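Mondal is a little dataset of car upkeep and fuel records, and we're so happy it's finally out in the open! It holds 2822 log entries from 60 cars, typed up from paper notebooks that drivers kept in their glove boxes.

## What's inside

- `entries.csv` – one row per fill-up or service visit
- `cars.csv` – model year, engine size, fuel type
- `routes.csv` – long trips only, including the wonderful summer runs down to Udine

Distances are in miles. Fuel is in gallons, apart from the Udine trips, which stay in liters the way the drivers wrote them (use the `unit` column!).

## Known gaps

Oil changes are well covered. Tire pressure is patchy – 29 cars have no readings at all before December, and a few drivers wrote "fine" in place of a number. We kept those as text.

## Loading

The Stollska reader handles everything in one go:

```
stollska load mondal --units mixed
```

Prateck works too, but turn off date guessing first or it will swap days and months. 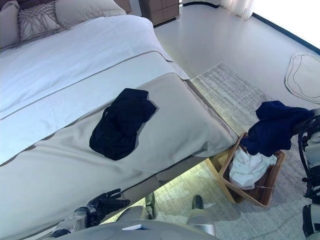
Corrections are very welcome! Open an issue with the row number and what you think it should say. Please keep pull requests under 100 rows so we can check them against the notebooks.

Last updated August 2018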